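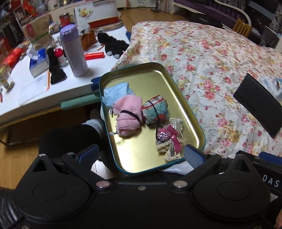
Resealing a leaking shower tray, and why the first attempt failed

The shower in our flat at Nendgate has leaked through the kitchen ceiling twice. The first time I raked out the old sealant, put in new, and assumed the matter closed. The second stain appeared in January, a hand's width from the first, and I did the job again with more care. These are my notes on the second attempt, written mainly so that I can find them next time.

Finding the leak

There are only a few ways for water to get out of a shower: the supply pipes, the waste, the joint between tray and wall, the grout, and the door or screen. They can be separated with a bit of patience.

Supply pipes are under pressure all day, so a leak there will show whether or not the shower is used. I left the shower alone for 3 days and the ceiling stain did not grow. Pipes ruled out, at least up to the valve.

For the waste, I blocked the plughole, part-filled the tray from a bucket, and let it go all at once. The bucket matters because it keeps water off the walls. I had the access panel off and a sheet of dry kitchen roll under the trap. The paper stayed dry through four goes.

For the wall joint, I aimed the shower head at the tiles on the long side only, at knee height, for ten minutes. The paper under the rear corner was wet before the time was up. I dried everything, waited until evening and repeated it on the short side. Nothing. So the fault was in the long side joint or the grout just above it, and the grout was sound.

Why the tray moves

My first seal had not perished. It had come away from the tray along its lower edge, cleanly, for most of the length of the long side. Pressing down on the tray with a foot opened a gap I could slide a bank card into. With the foot off, the gap closed and the seal looked perfect, which explains why I had looked at it several times and seen nothing wrong.

The tray is an acrylic one on a riser kit, by a maker called Riis, and sits on adjustable feet. Two of the feet along the back had unwound. One could be turned with a finger. The locking nuts were still at the top of the threads, where they had presumably been since the tray was fitted.

I wound both feet down until they took weight, checked the tray with a short level in both directions, and did up the locking nuts on all of the feet, including those that seemed fine. After that the movement at the joint was too small to see. It was still not zero. An acrylic tray flexes under a person and the sealant has to allow for it.

Removing the old sealant

Cut along the top edge and the bottom edge with a sharp blade held nearly flat, then pull. Long strips come away if the cuts are deep enough. What stays behind is a thin film, hard to see on white, and new silicone will not stick to it.

I used a plastic scraper on the tray and a steel one on the tiles. Then sealant remover gel, left for 2 hours, and the scraper again. The tube was Noven own brand and did the job, although the smell is bad and the window has to be open. After the gel I washed the joint with water and a drop of washing-up liquid, rinsed it, and wiped it down with surgical spirit on a clean rag. A fingertip run along the surface should squeak. If it slides, there is film left.

There was black mould in the gap behind the old bead. I treated it with diluted bleach, rinsed well and left the joint to dry. Drying took longer than everything else put together. A fan heater on its cool setting, placed outside the bathroom door and pointed in, ran for a day and a night. I suspect that the first time I sealed over a damp gap, which would account for the poor bond even without the loose feet.

Applying the new bead

The gap on the long side was 3 mm at one end and slightly wider at the other. I pushed in foam backing rod first, so that the silicone would bond to the tray and to the wall with nothing sticking to it at the back. A joint stuck on three faces tears sooner than one stuck on two.

The tray should be loaded while the joint is filled. With a bath you fill it with water. With a shallow tray, I stood in it, which is awkward but workable if you start at the far corner and come back towards the door. I put masking tape above and below the joint, cut the nozzle to the width of the gap at an angle, and pushed one continuous bead along each side. Stopping halfway leaves a lump that is hard to smooth out.

Smooth once, in one direction, with a profiling tool. Pull the tape off straight away while the silicone is still wet, at a shallow angle and away from the joint. I was slow with the tape on the short side and it lifted a skin, leaving a ragged edge of perhaps a finger's length. It is watertight and I have left it.

To keep weight on the tray while the sealant cured, I stood four full water containers in it on a folded towel. The tube said 24 hours. I gave it two days, and we used the showers at the swimming pool on Wollow Road.

Cost

Silicone, gel, backing rod, tape, a new scraper and the profiling tool came to less than a call-out charge. The ceiling is another matter. The quote for cutting out the stained plasterboard, replacing it, skimming and painting was £605, and I have not yet decided whether to have it done or to use stain block and a roller. The board is firm when pushed and the moisture meter now gives the same reading there as it does on the other side of the room, so the roller is ahead at present.

Checks since

I repeated the long side test a week after refitting the panel, with fresh kitchen roll under the corner. Dry. I have done it once a month from then on, and each time I try the back feet by hand through the access hole. The locking nuts have not moved.

One thing still open: the panel itself is held by two magnets and a smear of sealant, and the sealant has to be cut each time I want to look underneath. I am considering a pair of turn catches, if I can find some that will not rust.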